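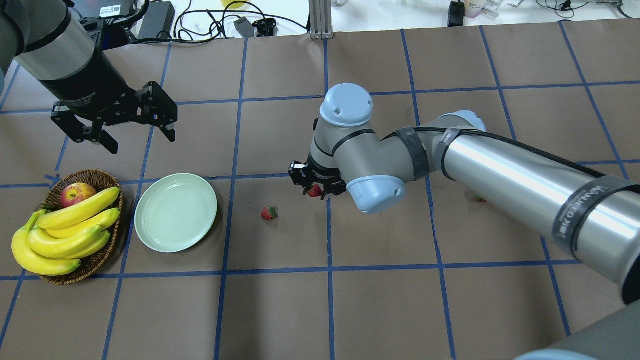
17 February 2024

In at the Sithole building before the heating had caught up. The thermometer on the shelf read 11 degrees, fine for the fruit and poor for tape adhesive. I let the room warm before touching the table.

Most of the morning went on the surface. The tabletop is the brownish-gray one made up of square panels, and it has a habit of holding juice at the edges of the panels, where a flat wipe goes straight over it. I used a soft toothbrush and plain warm water, then a dry cotton cloth, then left it alone for a while. Detergent was the mistake last time. It left a film that I could feel with a fingertip but not see, and the next run of tape lifted at the ends within a day.

The blue tape is the Stivatico painter's tape, bought as a replacement for the crepe type I was using through the winter. Notes on it so far: tears cleanly across the width, stretches more than I would like if pulled off the roll at an angle, comes up without residue if removed slowly. The stretch matters. A line laid under tension creeps back as it relaxes and goes slightly out of straight. The lines running across the table are good. The ones running away from me have a lean to them, and I know it, and I have decided to leave them until March. The grid is there to say where a thing was put down, and a cell with a leaning side says that as well as a square one does. I will want it true when I start writing measured positions in the book.

One rule for laying it that I should have written down months ago: do the horizontals in one session and the verticals in another, and press the crossings with the back of a spoon. A crossing that has not been pressed down makes a small step, and a strawberry will stop against it or roll off it in a direction it would not otherwise have gone. Round fruit is less trouble in this respect than people suppose. A strawberry is a cone with a lid, so it rolls in an arc, and where it finishes depends mostly on which way the leaves were facing.

Fruit came from Plendomell, collected on the way in. Strawberries in February are what they are: firm, a bit pale at the shoulder in some of the box, not much smell. Firm suits me. The soft ones mark if they are held for any length of time, and a marked berry weeps onto the table, and then it is back to the toothbrush. I went through the box over the sink and put aside anything with a split or a loose calyx. The leaves need to be sound because they are the only quick way of telling which way round a berry is lying once it is down on the bare top.

Layout for the day was the plain one: plate, fruit basket, strawberries out on the surface. The plate and the basket are the two fixed items and the berries are the ones that get moved. I keep the basket filled to a moderate level. Overfilled, the top layer shifts whenever one piece is taken. Underfilled, everything slides to one side and the lower fruit gets handled twice. There is probably a correct level and I have not worked out how to state it.

Tried the side lamp again in the afternoon. With the lamp low the shadows beside the fruit are long and hard and it becomes difficult to judge where a berry stops and the shadow starts. With overhead light only, the shadows are faint and sit close in. Overhead only from now on. The lamp goes back to the bench, where it is needed anyway.

Weighed a few berries on the small scale out of curiosity. The spread within one box is larger than I expected. The scale itself drifts when the fan is running, so I have not entered the values. Repeat with the fan off.

Stores: one order placed with Clarnico for cotton cloths, another roll of tape and a replacement for the brush, whose bristles have splayed. Order number 1338, delivery within 6 days according to the confirmation. The cloths from the last order shed lint for the first couple of washes, so the new ones should be washed before they go near the table. I have put a note on the shelf to that effect – the last note fell behind the shelf, so this one is pinned.

Storage of the fruit overnight is still not settled. Refrigerated, it keeps its shape but comes out with condensation on it, and damp berries leave rings. Left in the room, it dries nicely and is visibly older by the next morning. Present compromise is the fridge overnight, then out on a folded towel with the lid off for an hour before use. The hour is a guess. Next time I will check the towel at intervals and write down when it stops picking up moisture.

Finished at 3, earlier than planned. Wiped down, dried, basket covered. One tape end at the near edge was starting to curl and I trimmed it instead of pressing it back, as a pressed end only curls again.

To do next: wash cloths when they arrive, rerun the weights, look for a basket liner that does not snag stems. Buy fruit that has not been kept near the shop door. Ask Plendomell whether they sell the smaller box.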